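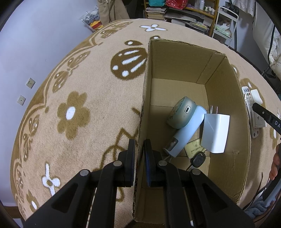
Wastilby: Reads like a standard resale trick to me, and I'd want to see a seat number before paying.

Home | Tickets | Tours | Venues | Help

Floor seats listed before the public sale?
Posted by Hestum, Monday, October 28, 2019
Print | E-mail

A resale site has 48 floor seats for a May show that isn't on sale until Friday. The hall only holds 2,000. How can they have them already?

Mudaliar
They don't. Those are speculative listings – the seller takes your money, then tries to buy cheaper. "Guaranteed" usually means a refund, and good luck with your hotel bill.

Drovora
I got in fine last year. Fees were awful though. Just try the box office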